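Posted 13th April by the Lavley Robot Room

How I Look After a Robot Arm

My job is keeping one robot arm healthy. It's called Kundix, and it lives in a workshop in Ulotthorpe. It has 6 joints, a bit like your shoulder, elbow and wrist, only more of them!

Each morning I switch Kundix on and send it to its "home" pose. Then I listen. A happy joint hums. A grumpy one clicks, and then I get my wrench out and check the bolts.

After every 1000 pick-ups I change the rubber pads on its fingers – worn pads are slippery, like old sneakers. The last pair had a split in it as long as my thumbnail.
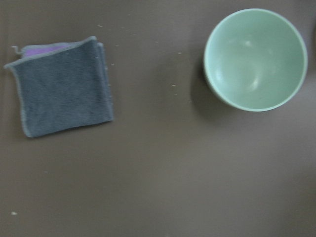

Kundix also needs a tidy place to work, so I look after the table too. Did you spot the tiny crumbs? They're easy to miss next to a big green bowl, but a crumb under a bowl can make it wobble just as the fingers close. I go over the whole top with a soft cloth (folding it gives me fresh sides to use), and I do the corners as well. Then I run the arm very slowly, with my hand near the big red stop button, before I let it go at full speed.

This site uses cookies. OK / No thanks
© Lavley Robot Room, Staniforth Yard, Ulotthorpe | Contact us | Back to top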